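Date: 2019-11-21

# Folding tips for people who now share the table with a machine

I run the small-goods end of the laundry at Lonby, which means bibs, crib sheets, pillowcases and anything with a cartoon on it. In April the firm bought a folding arm from Fondurgate. We were told it would free us up for more interesting work. The more interesting work is getting cloth ready for the arm.

I don't mind it. My shoulders like it a good deal. But the job has changed shape, and most of what I know now isn't in the manual, which has 552 pages and a very thorough section on the warranty. So I wrote some of it down for the Gashaw branch, who get theirs next.

## Before the arm gets it

**Shake everything out twice.** A person can find a corner inside a wad of damp cotton by feel. The arm looks for an edge, and if there isn't one it grabs the middle and is perfectly content.

**Give it some floor or table.** Ours needs a clear margin on every side of the piece. That rules out the old habit of parking your basket, your coffee and your phone wherever you ran out of hands. Baskets go to the side. Coffee goes to the break room, where it should have been anyway.

**Sort by stiffness.** We used to sort by color and size. Now thin cotton goes in one run and anything with a thick hem in another, and the grip setting gets changed once in between. Start thin cotton at 15 and leave it alone unless pieces slip.

**Look for hidden folds.** Busy prints are the worst for this. With trucks and animals going every which way, one layer lying over another looks like more trucks and animals. Run a flat hand over the piece before you step back.
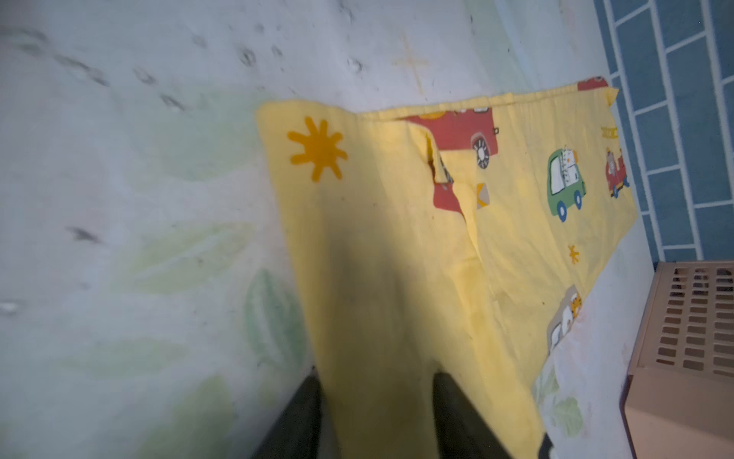 ## While it's working

**Stand where you can see the fingers.** The screen will tell you all is well long after it has stopped being so. The fingers are more candid.

**Don't help.** This took me the longest. You see a corner curling and your hand goes out by itself, after years of doing exactly that. Press pause first. If you reach in, the arm stops dead, sulks for 40 seconds and then wants to start the piece over from the beginning.

**Watch the first pinch.** If it has one layer where you wanted two, or two where you wanted one, stop it there. Everything after a bad pinch is just a bad pinch getting bigger.

**Mind the sun.** Strong light and hard shadow across pale fabric can read as an edge. We hung a blind. It came out of the petty cash, and it has done more for our output than the software update.

**Painted or patterned surfaces are fine** if the cloth is a different color. Yellow on white, no trouble. White on white, put something plain and dark underneath.

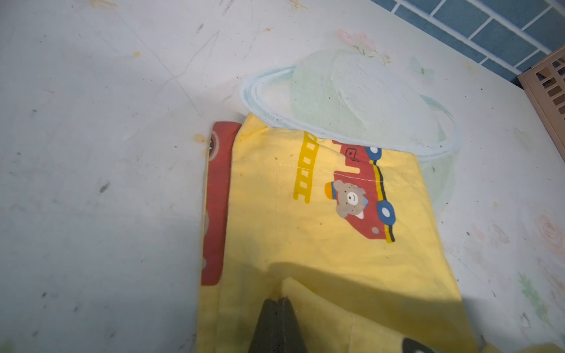
Over at Nimalura they've had theirs longer, and the note that came back on my first draft was blunter than mine. Fine about the blind, it said, but put in that the quota went up the same month the arm arrived, and that whoever minds the machine should be paid as a machine minder and not as a folder with a new stool. It also said to rotate every hour, as watching is more tiring than folding and you don't notice until you've waved through a whole stack of crooked ones.

So that's in. We rotate every hour here too now, and the pay is being looked into, a phrase I have heard before.

## Lifting and hanging

**Pinch low, let it drape.** When a piece is being held up to open out, leave it be until it stops swinging. Then look at the hem. A rolled hem won't unroll on the table, so fix it by hand and feed the piece back in.

**Check for stitching lines.** A seam across the panel makes a fold go off at an angle. Turn the piece so the seam runs along the fold.

**Brush off the work surface between runs.** Lint and specks travel onto clean cotton. Use a dry brush; a damp cloth leaves the surface tacky.

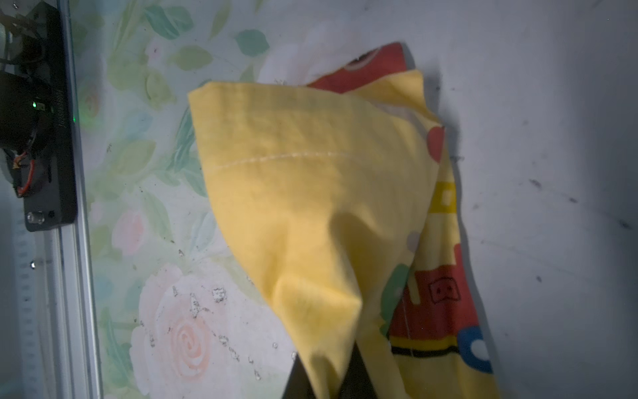
*Yellow cotton, pinched low, with the hem slightly rolled along the top.*

## End of shift

- Wipe the finger pads with a barely damp rag and let them dry open.
- Write down what it dropped, by type of piece. The log on the screen only says "event."
- Empty the reject basket yourself and fold what's in it. On a run of 600 there will be some, and it's good to keep your hand in.
- Switch off at the wall. The button on the front puts it to sleep, and it wakes up at night and homes itself, loudly.

If you're at Gashaw and reading this before delivery, measure your doorway.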